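Wk 3 handout - Drinks service & cellar, unit notes. Typed up quick from the board, fix your own spelling as you go.

## Storing bottled drinks (wine, beer, cordials, sparkling)

Read before the prac. Bring it with you, I won't be printing spares.

### 1. What goes wrong in storage

Four things. Heat, light, air, movement. Most of the marks in the short test are in here.

**Heat.** Biggest one. Warm bottle ages fast and ages badly. Cooked fruit, flat beer, cork pushed up. Swings are worse than a steady temp that's a bit off. A cupboard over the oven is the worst spot in any house or cafe and it's where most people put the wine.

**Light.** Sun, but also shop lights. Beer goes skunky (hop compounds + light = same family of smell as the animal, yes really). Brown glass blocks most of the bad light, green some, clear next to none. Colour of the glass matters more than people think. If it's clear it lives in the box.

**Air.** Once it's open the clock is going. Before it's open, depends on the seal - see section 3.

**Movement.** Mostly a sediment thing. Old reds, bottle-conditioned ales, anything cloudy on the bottom. Let it stand a day before you pour. Everything else can cope with a door opening and shutting.

### 2. Upright or lying down

- natural cork, keeping it a long time: lie down, keeps cork damp
- screwcap: doesn't matter
- crown seal (beer): upright
- sparkling: argue about it, upright is fine for the time we hold it
- spirits: ALWAYS upright, high alcohol eats the cork
- fortified with a stopper cork: upright
- cordial, syrup: upright, wipe the neck or it glues itself to teh shelf

Ekua asked last week about plastic corks. Treat like screwcap for position. Don't keep them for years, they let air past.

### 3. Closures

Know the names. People lost easy marks last year writing "lid" for everything.

- natural cork - from bark, can carry taint (TCA, wet cardboard smell)
- technical cork - bits glued together, more even
- crown seal - crimped metal, liner underneath does the real sealing
- screwcap - again it's the liner
- wired cork - sparkling only. Thumb on the cage the whole time. Turn the bottle, hold the cork
- swing top - nice to look at, rubber perishes, check it

If the seal's damaged on delivery it goes back. Don't "use it first". Photograph, note on the docket, call the supplier same day.

### 4. Temperatures

Fridge is too cold for nearly everything to be *drunk* at, good for holding whites, sparkling and lager for short periods. Pull it out and let it come up a bit.

- sparkling: coldest
- light whites, rosé: next
- fuller whites, light reds: cool, not cold
- big reds: cool room, NOT a heated dining room in July

Cellar, aim for 54 to 60 Fahrenheit. Yes the old gauge in the Agbenyega room is in F, learn to convert, it's on the test. Subtract 32, times 5, divide by 9. Humidity matters if you've got corks, otherwise leave it.

Don't chill in a freezer. Bottles break, and someone always forgets. Ice AND water in a bucket, plus a handful of salt if you're in a rush. Ice alone is slow, too many air gaps.

### 5. Stock rotation

First in first out. Date on the neck tag, never on the label (customers see it). New stock to the back, old to the front. Every time. Even when it's busy.

Wurnport Hotel example from the lecture: whole back row of rosé went past its best, staff kept filling from the front. Nothing wrong with the fridge. Nothing wrong with the wine when it came in. Owner wore the cost. Write this one up if you're short an example for question 3.

Par levels - minimum you want on hand before reordering. Set by what sells, not by what the rep says. Review it each season. Viltotex stock sheet is the one we use in class, columns are product / size / par / on hand / order. Size is the column everyone skips. Don't.

### 6. Domestic fridges

Small cafes and function rooms use them, so we cover it. Not ideal but common.

- door shelves are the warmest part and get the most knocks. OK for things you'll go through fast - open whites, mixers, sauces
- main shelves steadier, back is coldest, can freeze a bottle touching the rear wall
- heavy bottles low if you can, tall ones need a shelf shifted
- don't pack it solid, cold air has to move
- keep away from strong food. Corks aren't perfect, and open bottles pick up smells (onion!!)
- door open = warm air in. Know what you want before you open it
- opened still wine: 3 days, reseal straight away. Sparkling needs a proper stopper, a teaspoon in the neck does nothing

### 7. Handling

Grip the body for carrying, support the base. Neck for a short lift out of a rack or door is ok if you're going straight to the bench. Never two by the neck in one hand, I've seen how that ends. Wet bottle - dry it first. Clear a spot on the counter *before* you pick up the bottle.

Presenting at table: label to the guest, say the name, the maker, the year. Wait for a nod. Then open. Selorm's group do this well, watch them in the prac.

### 8. For the prac

Groups as per the list. Aprons, closed shoes, waiter's friend (the Zerken ones in the drawer are fine, the blunt ones have tape on the handle). Start 9 am sharp. Syafiqah has the key to the glass cupboard.

Write-up is one page. What you stored, where, why, what you'd change. Due end of May.

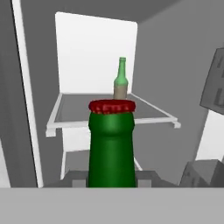
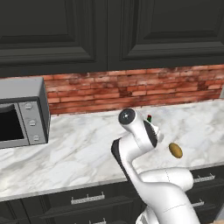
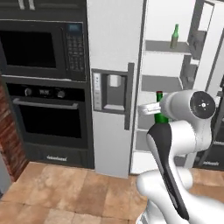 Comment on the draft of these notes, Yaw Asamoah: section 2 needs a line on sparkling under crown seal. A few of the small makers sell it that way now and students will meet it in their first job. Same pressure as a wired cork, so point it away from faces and chill it properly before the opener goes anywhere near it. I'd also drop the three day rule for open wine down to two for light whites, they're tired by then. The rest is fine by me, though question 3 on the test still says "lid".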